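From: Barrett Pruitt
To: refurb-floor list
Subject: Re: [refurb-floor] has anyone put an arm on the teardown bench?

Khurram Arain wrote:
> Hi all, we strip desktops at the Lekano site, mostly office
> towers that come in by the pallet. Management is talking about
> an arm for the memory and processor work and they want an
> opinion from me by the end of March. My crew is pretty nervous.
> I don't care much about the brochure numbers. What I'd like to
> know is what it does to the day. Who stands where? Who gets
> moved? Did anybody's pay change? And does the thing really cope
> with all the junk that's in the way inside a case?
> Khurram

Hi Khurram,

We've had one on our bench at Jinaden long enough that I've stopped jumping when it moves, so I'll take a crack at this. Sorry it got long!

Your last question first, since it's the one my own people asked. The junk in the way is still our problem. Somebody has to open the tower, lay it down flat, take the side off and look it over before the arm gets a turn. Cables are the worst of it. A person just pushes a cable over with the back of a finger and doesn't even notice doing it, and now we have to think about it ahead of time, every single case. I'd say the prep person has the most skilled job on the line now, which is funny when you consider that it used to be where we put the new hires.

The parts plate matters more than I expected, too. Ours is 3D-printed, gray, with posts and slots, and it sits on the table to the left of the computer so a memory stick has somewhere definite to be. Before, we all had our own system (mine was a cookie tin, don't judge). Now everything has one spot, and if you leave it in another spot that's on you. 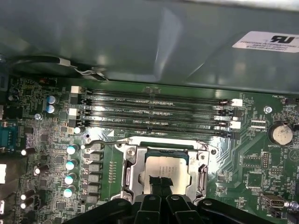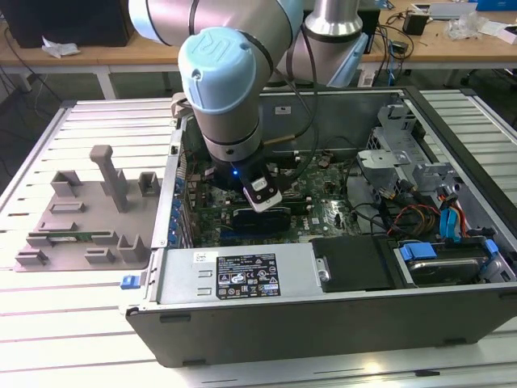 refurb-floor digest, Vol. 15, Issue 2

OK, so who stands where. We used to have four people doing teardown side by side, talking the whole time. Now it's 2 on prep and 2 on checking and sorting, with the arm between them. Same four people, I want to be clear about that, and no one lost hours. But the talking went. You can't really chat across the thing, and the prep folks get their heads down and stay there. We've started taking the morning break all together at 10:15 and that helped some. If I could do it over I'd have asked for the benches to be turned so people face each other. Ask for that before the floor gets marked up, because after that you'll never get it.

Pay: the checkers got a small bump because their job title changed. The prep people didn't, and I'm still fighting over it. Get that in writing before you give management your opinion, while they still want something from you.

Hands are the good news. Working those little latches at the ends of the memory slots all day used to wreck my thumbs, and I was wearing a brace by the end of most weeks. I haven't had it on in months. Our oldest guy says the same and he hated the idea more than anyone.

Processors I'd be slower about. There's not a lot of room around the socket, with the lever and the metal frame and all those little parts close by, and I don't like leaving it to run unwatched. Our rule is that one of us stands there for every processor, with a hand near the stop button. Mirani wanted us to drop the rule after the first 100 machines and we said no thanks. They sold us the setup, so of course they'd like it to look hands-free - but they aren't the ones explaining a chewed-up board.

Oh, and training. We got an afternoon. One! Ask for at least a week, and ask for it on your own towers with your own dirt in them. The Staston people had theirs on clean demo machines and their first month was rough from what I hear.

If your crew wants to come see it, bring them over. Two or three at a time is best, it's a tight room. Safety glasses at the door, and park in back because the front lot is all delivery trucks until noon.

Barrett

Barrett Pruitt
Teardown lead, Jinaden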